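Ticket 475
Queue: Lab support / Demo floor
Subject: CPU placement cell stops above socket, open day rehearsal
Opened by: Siwan Bowen
Assigned to: Harish Semwal
Also on ticket: Zuzanna Szewczyk, Madhu Chaudhary, Devendra Grewal
Opened: 8/4/18
Priority: High (visitors booked)
Status: Closed, one follow-up open

Problem as reported (Siwan Bowen)

We rehearsed the processor placement demo for the open day this morning. The arm goes to the tray, takes the processor, travels to the chassis and then stops above the socket with message 313, "approach not confirmed." It does not drop the part and it does not go on. The operator has to clear the message, jog the arm up and send it home by hand.

It happened on the first run and again on the second. On the third run it went through. On the fourth it stopped again. I did not try a fifth.

The open day program has us doing this every 30 minutes in front of a group from Travach and then a second group from Nishad. We can't have it stopping. If it can't be fixed I need to know by the end of the day so I can change the program to the memory module demo.

Setup

Arm, gripper and controller are the same as for the July visit. Black two-finger gripper, wrist camera on. Placement program is Salala, last saved version. Chassis is one of the opened servers from the training shelf, lid off, lying flat on the fixture plate. No power to the server at any time.

What changed since July: the fixture plate was moved to the other side of the table so that visitors can stand closer. Siwan says the plate was re-taught after the move. I have not found the record of it yet.

Log

Entry 1 (Harish Semwal)
Read the controller history. Message 313 comes up when the wrist camera can't match the socket to the stored reference within the time limit. It is not a force fault and it is not a grip fault. The gripper reports a good hold each time.

Asked Siwan not to touch the reference files until I get there.

Entry 2 (Harish Semwal)
On site. Ran the approach with nothing in the gripper, slow speed, and paused it over the retention bracket. Saved the wrist view at the pause. The coin cell, the internal USB port and the DELL print on the board are all easy to find in it, so focus and exposure are fine. The gripper body covers the lower part of the bracket at this height, and the fingertips sit toward the center of the socket area.
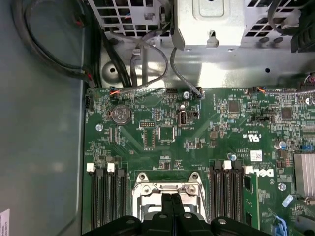 Entry 3 (Harish Semwal)
Compared the saved view with the stored reference from July. The search window in Salala is set on the full bracket outline. With the lower part hidden behind the gripper, the program only has the top of the outline to work with. In July the pause point was higher, so more of the bracket showed. The new pause point is 17 mm lower.

Asked who changed it. Zuzanna says she lowered it when the plate was moved, because the arm was passing close to the new barrier rail on the way in. She is right that it needed to change. The rail would have been a problem at the old height.

Entry 4 (Zuzanna Szewczyk)
For the record, I changed the travel height and the pause point together. I should have split them. The travel height is the one that matters for the rail. The pause point could have stayed where it was. I also did not write it in the cell book. I have done that now.

Entry 5 (Harish Semwal)
Put the pause point back to the July value and left the travel height at Zuzanna's value. The arm now comes in low, rises over the chassis, looks, then goes down. It adds nearly two seconds to the cycle. Siwan is fine with that.

Ran it with an empty gripper. No message. Ran it again with the room lights at the setting used for visitors. No message.

Entry 6 (Madhu Chaudhary)
Please check the lights with the blinds open as well. Devendra wants them open so the groups can see the yard and the loading area from the same spot. In July they were shut.

Entry 7 (Harish Semwal)
Blinds open: one message in the first three runs. There is a bright patch on the metal above the board when the sun is on that side. Told Devendra. He agreed to keep the two blinds nearest the cell shut and open the rest. No message after that.

Entry 8 (Harish Semwal)
Next, a full run with a processor in the gripper. Used an Intel Xeon from the training stock. Before each run I look at three things:

1. The retention frame is open and the lever is swung out to the side, clear of the path.

2. The socket is empty and nothing is lying on the contact pins. Look with a flashlight. Do not wipe or blow on them.

3. The processor is level between the two fingers and the print on the heat spreader faces up. If it is tilted, send the arm back to the tray and pick again. Do not straighten it by hand while it is over the board.

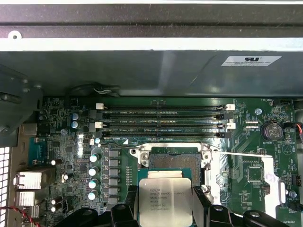 4. The memory slots stay empty for this demo. If a module has been left in from the other demo, take it out first.

Entry 9 (Harish Semwal)
Full runs done with the parts above. The arm confirmed the approach every time and the processor went into the socket. Pulled it back out by hand with the suction pen after each run and checked the pins. No bent pins found.

Saved the program under a new version name with today's change in the notes. The old version is still there, marked "do not use, plate moved."

Entry 10 (Siwan Bowen)
Ran it myself twice with Madhu standing where the first group will stand. She could see the screen but not the socket, so we turned the monitor toward the barrier and put the wrist view on it full size. No other changes. I am keeping the processor demo in the program.

Entry 11 (Devendra Grewal)
Two questions from the front desk. Can visitors put a hand over the rail to point at parts, and can they hold the processor?

Entry 12 (Harish Semwal)
No to the first. The arm stops if someone opens the gate, but it will not stop for a hand over the rail. Siwan should say so at the start of each group.

Yes to the second, with the dead one in the plastic case at the Kistis table. Not the ones from the tray.

Resolution

Cause: pause point lowered together with travel height after the fixture plate was moved. The gripper hid part of the bracket from the wrist camera and the match timed out.

Fix: pause point returned to the July value, travel height left at the new value. Two blinds by the cell stay shut during runs.

If message 313 comes back during the open day: clear it, jog straight up, send the arm home, check the blinds, run again. If it comes back a second time, switch to the memory module demo and call Harish.

Follow-up (open, Zuzanna Szewczyk)

Take a new reference view for Salala using the top of the bracket and the two screw posts only, so that the match does not depend on the lower part. To be done after the open day. Do not load it before then.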